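Ustance Two-Handle Steamer Pot with Steaming Tray

Item no. 747
In stock. Ships from our Ulloa warehouse in 3 working days.

Overview

The Ustance steamer is a round stainless steel pot with a removable steaming tray. It is made for buns, dumplings, vegetables and small pieces of fish, and it works as an ordinary pot when the tray is taken out. We have carried it since May, when it replaced the older Starka model. Starka lids do not fit it.

The pot is wide for its height. Buns need space around them because they swell as they cook, and a narrow pot means cooking in more batches. The tray sits on a ledge inside the pot, well above the water line, so the food stays out of the water as long as you do not fill past the mark.

What is in the box

Pot with two side handles
Steaming tray
Lid with steam vent
Care sheet

Plates, tongs and tray liners are sold separately.

Using the steamer

Wash all parts in warm soapy water before first use. Fill with cold water up to the mark on the inside wall and bring to a boil with the lid on. Take the lid off, lower the tray in, and set the food on it with gaps between the pieces. Plain flour buns of medium size take about 15 minutes. Filled buns take longer, and frozen ones longer still.

Turn the heat off and leave the lid in place for a few minutes before opening. Buns that are uncovered too soon can wrinkle or sink in the middle. Tilt the lid away from you as you lift it, then move the buns to a plate one at a time. If they stick, a square of baking paper under each one will fix that in the next batch.

Do not let the pot boil dry. If it does, turn off the burner and let it cool on its own before adding water.

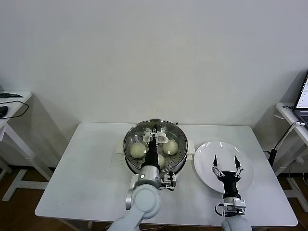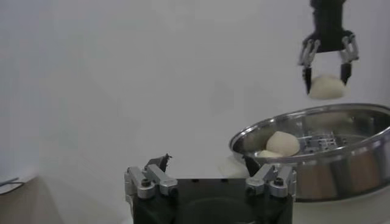
Stovetops

Suitable for gas, electric coil and glass-ceramic. Not suitable for induction, and not for use in an oven. On gas, keep the flame under the base so that it does not reach up the sides toward the handles.

Cleaning

The pot and tray can go in the dishwasher. The lid should be washed by hand. Dough that has dried on the tray comes off after a soak in warm water; a soft brush will clear the openings. Do not use steel wool, which scratches the polished finish. White scale from hard water can be removed by boiling a little vinegar and water in the pot, then rinsing.

Spare parts

Trays and lids are available on their own. Handles are sold in pairs with screws. Please give the item number when ordering, and check the base of your pot first, as Trakside sells a steamer of similar size that takes different parts.

Returns

Unused items may be sent back within 30 days in the original box. We cannot take back a pot that has been on a stove unless it has a fault. If an item arrives dented or with a part missing, write to us with your order number and we will send a replacement.

Page last updated 21 September 2018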